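Frequently asked questions about the wrist-view grasping study

I get a lot of the same emails since we put the Dalton results up, so I've collected my answers in one spot. If yours isn't covered, write to me or to Gorazd Dervishi, who did most of the training runs. – Flynn Mudgway

What were you trying to find out?
Whether an arm can learn to work around cluttered desk stuff using only the little camera by its gripper. Most setups add a second camera looking down from overhead. We wanted to know how much you lose when you take that one away.

And how much do you lose?
Less than I bet Gorazd (I owe him lunch). Over 159 test attempts, the wrist-only version finished 123. The misses were mostly on things with holes in them, like mesh trays and perforated shelves.

Why are holes such a pain?
The camera sees the shelf and the table through it at the same time, and the depth guess flips between the two. Move the wrist a little and the pattern shifts again. We tried smoothing the depth map, which helped with fine mesh and made the wider patterns worse. I'm still not happy with this part.

How many demonstrations did you record?
Roughly 13 hours' worth, all by hand. It's slow work! We threw out anything where the operator stopped to think for too long, and I now suspect some of those were worth keeping.

Is Dalton the robot?
No, Dalton is the method. Hoani is the older one we compare against, and it uses both cameras. People mix them up all the time, including me in the first draft of the paper.

Did you tidy the table before testing?
Nope. Plants, cans, cables, whatever lives on the bench stays on the bench. We did shuffle things between sessions so the model couldn't just memorize one layout.

Can I run it on my own arm?
Probably, if you can mount a camera close to the fingers and keep both fingertips in view. The fingertips matter more than you'd think: when we cropped them out, the model kept stopping short of the object. Plan on recording fresh demonstrations too, as ours don't carry over well to a different gripper shape.

Will you release the data?
Yes, in 4 parts, starting in September. Solwood is hosting the downloads.
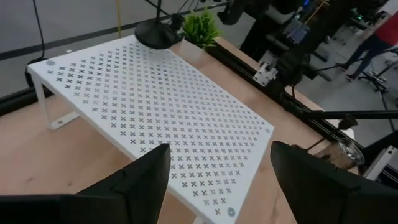

Wrist camera view with both fingers at a perforated white riser.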